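FOR IMMEDIATE RELEASE

Gisumura Publishes Results of Hand and Controller Comparison on Full-Size Humanoid

BRILNESS, July 5, 2026 - Gisumura, a maker of motion controllers for legged and upper-body robots, today released the results of a bench comparison covering two multi-fingered hands and two wrist controllers. All tests were run on one humanoid platform in the company's Brilness test room. The full data set, with joint logs and fault records, can be requested from the company.

The comparison paired the Gisex hand, now in its second hardware revision, with the older Coman hand that Gisumura has used in its own work for several years. Each hand was driven first by the current Gisumura wrist controller and then by a new unit that moves the finger current loops out of the torso and onto the forearm. This gave four combinations. Each was run through the same set of tasks: open and close without load, grasp and hold of light household containers, placement on a desk, and a raised-arm hold with the fingers spread.

A total of 2896 grasp attempts were logged. Of these, 809 were made with the Gisex hand on the new controller, the pairing the company plans to offer first. Attempts were counted as failed if the object left the hand before placement, if a finger joint reported a current fault, or if the operator stopped the run. The Gisex hand on the new controller recorded 102 failures under these rules. Most were slips on thin rims and open mesh, where fingertip contact area is small. Finger current faults made up six of the total.

The Coman hand closed more slowly on both controllers but held smooth cylinders with less drift. Gisumura does not consider either hand a direct replacement for the other and has kept both in its test plan.

"The controller made a larger difference than the hand did," said Alina Iordache, test lead at Gisumura. "With the loops closed at the forearm, the fingers settle sooner after a fast arm move. We still see a small tremor in the raised-arm hold, and we have not yet separated the part that comes from the elbow from the part that comes from cable drag."

Cable routing was treated as a test variable. Runs were repeated with the wrist cable tied close to the forearm and again with a free loop below it. The free loop reduced side load on the wrist joint but swung during fast moves. Final routing has not been set, and the harness used in the comparison is not the one that will ship.

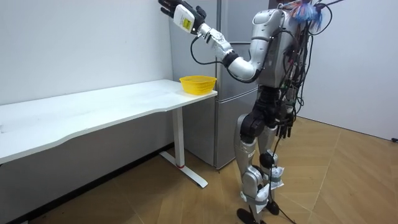 Humanoid test platform at the desk station, one arm raised, with a free cable loop below the forearm.

The tests did not cover walking, tool use or two-handed tasks. Arm speed was limited in software for all runs, and the same limit was applied to each pairing. Objects were reset by hand between attempts. Grasp position was taught once for each object and then replayed, so the figures do not reflect the performance of any vision system.

A second round is planned for October. It will add a longer hold time, a wider range of rim shapes, and a repeat of the raised-arm task with the elbow joint locked - the step intended to isolate the tremor. The Coman hand will be fitted with new fingertip pads for that round, and its earlier results will be listed separately.

Evaluation units of the new wrist controller will be made available to existing Gisumura customers after the second round. Pricing has not been announced. Requests for the data set should state the hand model and firmware version in use.

Press contact: Alina Iordache, Gisumura, Brilness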